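Who Shows Up? Attendance and Opinion at Campus Book Talks
Final project report, Political Sociology
Deepika Krishnan and Thắng Từ
October 31, 2018

Our question was simple enough to fit on the sign-up sheet: does a public talk about political resentment reach anyone who resents anything? The Zurallow lecture series spends a good part of its budget on visiting authors who write about voters unlike the people in the seats. We wanted to know who was in the seats.

We put a short survey on every chair at the fall talks in Jakero Hall, which holds 400. Two of the items asked how the respondent usually votes and how often they argue politics with somebody who votes differently. The third asked why they had come. We had planned a fourth, on income, until our adviser pointed out that people will tell a stranger nearly anything on the way out of a lecture except that.

Getting the paper back was harder than we expected. The first evening we left a collection tray by the exit, and most of the audience walked past it with the fixed stare of people avoiding a petition. At later talks one of us stood next to the tray and looked hopeful, and returns improved. This is a source of bias, and we report it as one.
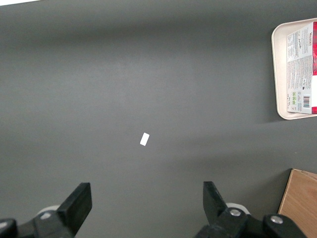 Reginald Kapoor wrote to us after reading the draft that we had the whole thing backward: he goes to hear his own side explained to him by someone with better footnotes, he does the same on Sundays, and he doesn't see why either should count as a failure of democracy. We have kept his objection in mind, partly because the data agree with him. The most common answer to the third item was some version of "I already liked the book."

Respondents leaned heavily one way, as anyone who has parked near Jakero Hall and read the bumper stickers could have guessed. More interesting was the argument item. Those who came alone reported more regular disagreement, usually with a relative, and were likelier to say they wanted help understanding that relative. Those who came in groups wanted dinner afterward.

We can't say whether the talks changed any minds. We asked once, at the door, when people were looking for their coats. A follow-up in December would help, and Diệp Hà has offered to run it if the department will pay for the printing.

Thanks to Tuấn Tôn for entering the handwritten answers, including the one that was a drawing of a horse. It is coded as missing.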